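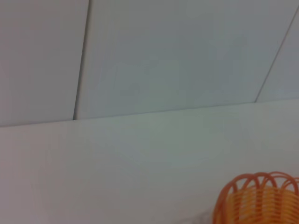
Fruit Storage and Household Waste in Etdale
Project report, Food Systems module
Maribel Ñahui and Josphat Mohamedi
Submitted 21/09/2020

1. Background
Fruit is bought by weight and discarded by the piece, so most households have a poor idea of what they lose. The town of Etdale has no separate food waste collection, and peel and spoiled fruit go out with general trash. This project looked at whether the way fruit is stored at home has any bearing on how much is thrown away.

2. Method
Sixty households in the Vemville district kept a waste diary for five weeks. Each was given a kitchen scale and weighed discarded fruit before disposal, leaving out peel and cores. Storage was recorded as refrigerator, closed bag, bowl or open-weave basket. Households that changed method partway through were assigned to the one used longest. 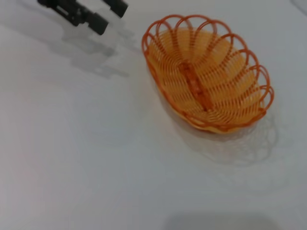

Figure 1. Oval basket woven from plastic strands, empty.

3. Results
Households using closed bags discarded nearly 800 g of fruit per week. Those using bowls or baskets discarded less, and the gap between these two was under 200 g - too small to separate from differences in household size. Bananas made up the largest share of waste in every group. Apples kept in the refrigerator were seldom discarded at all.

4. Discussion
Closed bags hold moisture and ethylene close to the fruit, which is consistent with the bag results. Shopping frequency was not controlled, and it may explain part of the effect.

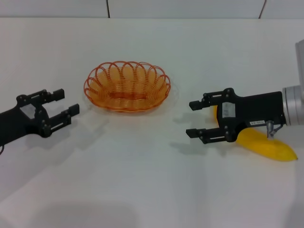

Imani Shirima, commenting on the draft, wrote that shopping frequency should have been a diary entry from the first week, and that a household buying bananas every other day will waste few of them whatever they are kept in. We accept this. A repeat study should log purchases by date and weight.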